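Week 7 notes: soldiers' letters, diaries and albums as sources

Read these before section on Wednesday. The packet with the Kerkau letters is on the course page. Bring a printed copy, marked up.

## Where we left off

Last week was official paper: war diaries, casualty returns, ration tables. That kind of record was kept by units for the use of other units. This week's material was made by individuals and mostly sent to, or saved for, family. The two kinds often cover the same days and rarely agree on what mattered.

## The Kerkau letters

The set has 69 letters from one infantryman, Kerkau, to his mother and sister, plus 17 postcards. All are in pencil except the first two. He wrote from a training camp, then from a quiet stretch of line, then from a hospital, and after that from a depot behind the front where he stayed until he was sent home.

Things to notice on a first reading:

- More than half the letters open with mail. Which parcel came, which didn't, who still owes him a reply.
- Food comes up far more often than fighting.
- He stops naming officers after the hospital stay.
- The handwriting gets smaller when paper is short. You can't see this in the transcript, so look at the scans for letters 30 to 34.

The gap in the spring is the main puzzle. There is no letter for seven weeks, and then one that carries on as if nothing had been missed. Either the letters from that stretch were lost, or the family took them out, or he didn't write. The sister's one surviving note says "your last two came together," and nothing in the set fits that. I lean toward loss. You can argue for either of the others if you deal with the note.

## Censorship

Two layers, and students mix them up every year.

1. Unit censorship. An officer read outgoing mail and cut or inked over place names, strengths and movements. Letters 12 and 19 show this.
2. Self-censorship. The writer knew an officer would read it, and knew his mother would too. This leaves no mark on the page.

You can sometimes get at the second kind by comparing. Kerkau sent a letter and a card on the same day in June, the letter to his mother and the card to a friend, Ó Dubhghaill, at the same depot's bakery. The card is rude about the medical board. The letter says he is being well looked after.

## Diaries

The Trarlow diary is the only one assigned. It was kept in a printed pocket book with 365 ruled spaces, five lines to a day. Trarlow filled nearly all of them, and the format shows: a day of heavy shelling and a day of waiting for a train get the same five lines. Don't read short entries as a lack of feeling. He had no more room.

Also check whether an entry was written on the day. The ink changes in two places and runs even across nine or ten entries, which suggests he caught up from memory.

## Albums

Personal photographs away from the front were usually taken by whoever in the platoon owned a camera, then copied and traded. The same print can turn up in several albums with different captions. So:

- A caption tells you what the album's owner said the picture was.
- Writing on the back may be older than the album.
- Page order is often the work of a son or daughter.

Look at the Clovex album with this in mind. It is named for the dealer's box it came in and we don't know the owner. Four of its pages have been relaid with modern corners.

## For the response paper

Two pages, double spaced. Pick one letter and one diary entry and say what each writer could assume his reader already knew. Quote exactly, keep the spelling as it stands, and give letter numbers. If you use a scan, cite the scan and not the transcript. Papers that retell the war in general terms will come back for a rewrite.

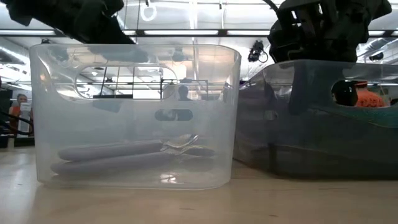
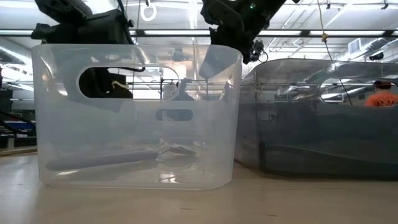

Rosaura Llanos wrote after the last session that the spring gap might be simpler than the notes make it: if the sister kept the letters in bundles by season, one lost bundle would account for the whole seven weeks, and her note could refer to two letters that went with it. Anselmo Sarmiento objected that the postcards from the same weeks are missing too, and the postcards were kept in a separate tin. Both points are worth bringing up on Wednesday. The tin is mentioned on the second page of the finding aid.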